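Plidar Opens Its Doors, Hides Its Good Mugs

Robots will clear up after lunch at free public open day on Sat 25 July

WUTSIDE – Plidar, the small automation workshop on the second floor of the old Wutside button factory, will let the public in for one day this summer to watch two robot arms do the kind of chore most people invent excuses to avoid. Doors open at 10 a.m. Admission is free, and so is the coffee, which visitors should factor into their expectations.

The main attraction is Quispe, the company's two-armed tabletop system. Quispe has been in training since February on a course of study that will be familiar to anyone who has shared an apartment: dishes, crumbs, and rice. Especially rice. The team picked it as a test material over the winter and has been finding it in its shoes ever since.

"People come in expecting a backflip," said Selamawit Kumsa, who runs the Quispe project. "We show them a cup. Some of them are very polite about it."

Demonstrations will run through the day at an ordinary wooden table, with visitors close enough to see what the grippers are doing and to offer advice, which the arms will ignore. The left arm works at the dish rack, where cups, a bowl and a pair of chopsticks wait their turn. The right arm has the trays and the rice.
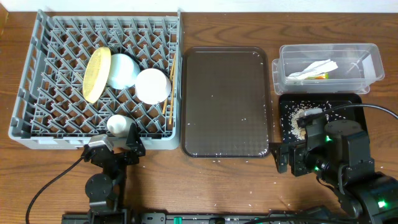 Kumsa was asked at a preview for neighbors whether a person with a damp cloth wouldn't be faster, and she agreed that a person would, by a lot, and that she had timed it. The current version of Quispe needs almost 10 minutes for a table her colleagues can clear in one. In February it needed the whole afternoon and a second table.

Speed is a later problem, according to the company. The present one is variety. A cup standing up and a cup lying down are the same cup to a human being and two separate crises to a machine, so the workshop staff spend a good part of each week putting tableware in awkward positions. They have become very good at it and would like this to be recognized as a skill.

Visitors will also be able to try Wikik, the company's teaching setup, in which a person moves a pair of hand controls and the arms follow along. Sessions last 5 minutes. Children tend to get the hang of it sooner than their parents, and the staff have learned to put the parents first in line so that nobody's feelings are hurt in front of a crowd. Plastic cups will be provided for this portion of the day.

Short talks are planned for 11 a.m. and 2 p.m. Both cover how the arms are trained, what they still get wrong, and why the workshop owns three brooms. There will be time for questions. The question of when Quispe will be able to fold a fitted sheet has been received many times already, and the answer remains that the team can't do it either.

Space is limited to 200 visitors over the course of the day, with 74 places set aside for residents of Wutside. Places can be reserved at the Plidar front desk or by phone during office hours. The elevator is working again. Street parking is available on the north side of the building, and the bus stops at the main gate.

The open day ends at 4 p.m., when the arms will be switched off and the remaining rice swept up by hand.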